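Retraining in your forties, evening course or full time?
Forum: Work and Study > Adult learners

marrowfat
I'm 41 and have worked in warehouse admin since I left school. My hours are being cut in the spring and I want to move into electrical maintenance or something near it. I've found two options near me. One is the evening course at Bautista College in Heltville, two nights a week for 22 weeks. The other is full time through Skillo, mostly online with a few days on site. The Skillo one is quicker but I'd have to give up work to do it.
Has anyone done either? I have a mortgage and one child still at home, so it isn't a small decision.

tallow_lane
I did the Bautista evening course two years ago, plumbing not electrical. Teaching was good. The hard part was eating at half past nine at night and getting up for a six o'clock start. If your job is mostly sitting down you'll probably cope better than I did.
Check whether the exam fee is included. Mine wasn't and it came as a surprise.

Pennywhistle
Full time, every time. I tried evenings and dropped out before Easter. You forget everything between sessions and spend the first half hour catching up. When I went back and did it full time I was finished in a few months and working soon after.

tallow_lane
That depends on having savings, Pennywhistle. The OP has a mortgage.

Pennywhistle
So did I. We cut back and my partner did extra shifts. I'm only saying that people choose evenings because it feels safer and then a lot of them don't finish.

oldcopperkettle
I don't agree with that. There were 18 of us on my evening course and nearly everyone got to the end. The ones who left went because of childcare, and full time wouldn't have helped them.
To the OP: what does your employer say? If they are cutting hours anyway they might agree to set shifts on college nights. Get it in writing if they do.

marrowfat
Haven't asked yet. I was going to wait until I knew which course I wanted. Maybe that's the wrong way round.
Transport is the other thing. It's 37 minutes on the bus to Heltville and the last one back is at ten. Classes finish at half nine, so it's possible but tight if I miss it.

gritbin
Go to an open evening before you pay anything. I went round three places last month and they were very different from what the websites said. One had a classroom with a leaking roof, and another wouldn't say who was teaching the course. Mesen was the best of them. They're on the other side of Heltville from Bautista and do day release as well as evenings.
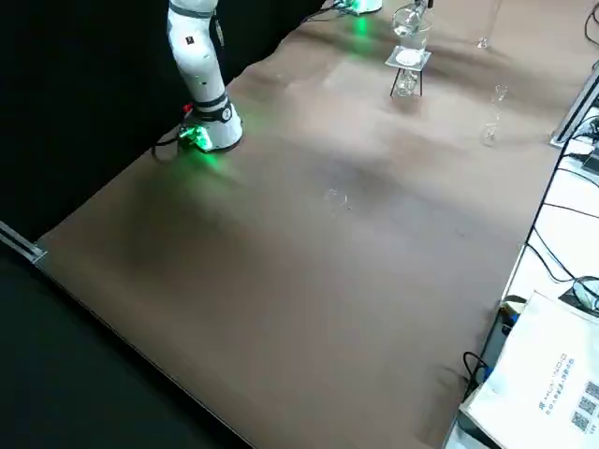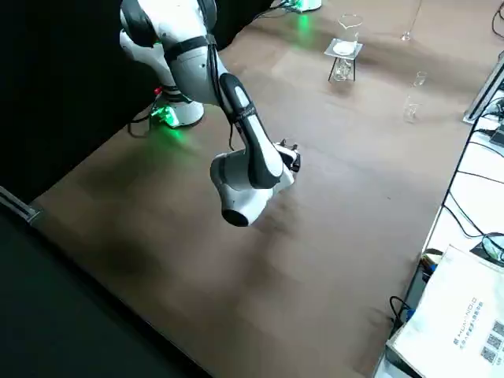
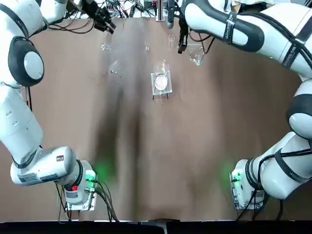
Robot arms on the big table at Mesen, Heltville

gritbin
Parking is free after five as well, though that's no use to you on the bus. Ask them about the waiting list for day release – I was told April at the earliest.

marrowfat
Thanks, I hadn't heard of Mesen. Did they say anything about paying in instalments?

gritbin
Monthly, no interest, but you have to put a deposit down. I didn't write down how much. The office will email you the sheet if you ring in the morning. They don't pick up much after lunch.

Pennywhistle
Day release only works if the employer agrees to it, and an employer who is cutting hours isn't going to pay for someone to leave.

oldcopperkettle
They don't have to pay for it. If the OP is down to four days anyway, the fifth day could be the college day. That seems the obvious answer to me.

tallow_lane
Agree with oldcopperkettle. Also look at what the certificate is called at the end. Some short online ones are fine as an introduction but local firms round here want the longer one. Ring a couple of firms and ask what they look for. I did that and it saved me from signing up for the wrong level.

quayside_dot
I did a Skillo course, bookkeeping though. The online part was fine if you are strict with yourself. My on-site days were moved twice, once with two days' notice. I got the qualification and I use it, so no real complaints, but I wouldn't have left a job for it.

marrowfat
That's useful, thank you. I think I'm leaning away from giving up work. I'll speak to my manager first about which day I could lose, then ring Mesen and Bautista and compare the fees properly, exam included.

Pennywhistle
Fair enough. Do the maths on both though. An extra year on low hours costs money too.

tallow_lane
Bautista's open evening is usually in the first half of term. You need to book a place, they turned people away when I went.

marrowfat
Booked just now. Will report back.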